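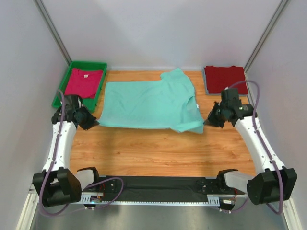 Garment folding notebook, Rivstead workshop
February 2021
Entry by Annelies Verbruggen; read by Thijs Claeys

Purpose: to settle the order of folds for short-sleeved T-shirts before the written procedure is sent to Larnmont. The fold in use until now leaves the collar off center when the shirt is stacked.

Materials: cotton T-shirts from lot 1061, all washed once and stored flat.

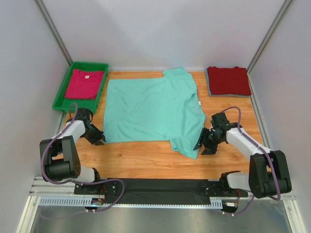

The starting position has been the main point of disagreement between T. Claeys and the undersigned. He prefers the collar away from the folder; the undersigned prefers the shirt sideways. In the sideways position, with the collar to the right and the hem to the left, the small white tag at the neckline gives a clear mark for the center line. The faint creases near the collar should be smoothed by hand before the first fold.

Order under review:
1. Lay the shirt flat and smooth from collar to hem.
2. Fold each side to the center line, sleeves included.
3. Bring the hem up to the collar, then fold once more.

Finished pieces are to be kept apart from the work. The green tray takes shirts folded with the label showing, so that the size can be read without lifting the garment.

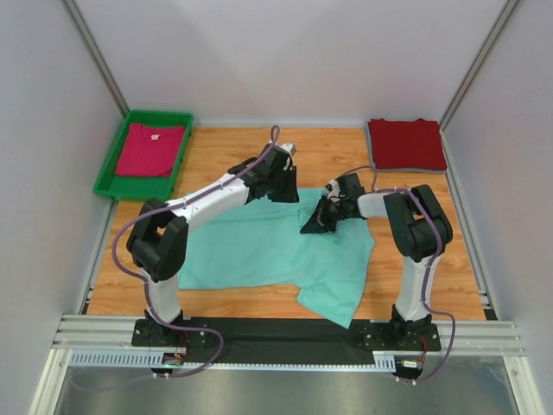

Open points
Pressing weight for the finished stack: 200 g proposed, not agreed.
Tray limit: 8 shirts, subject to a check by T. Claeys.
Long sleeves are held over until June.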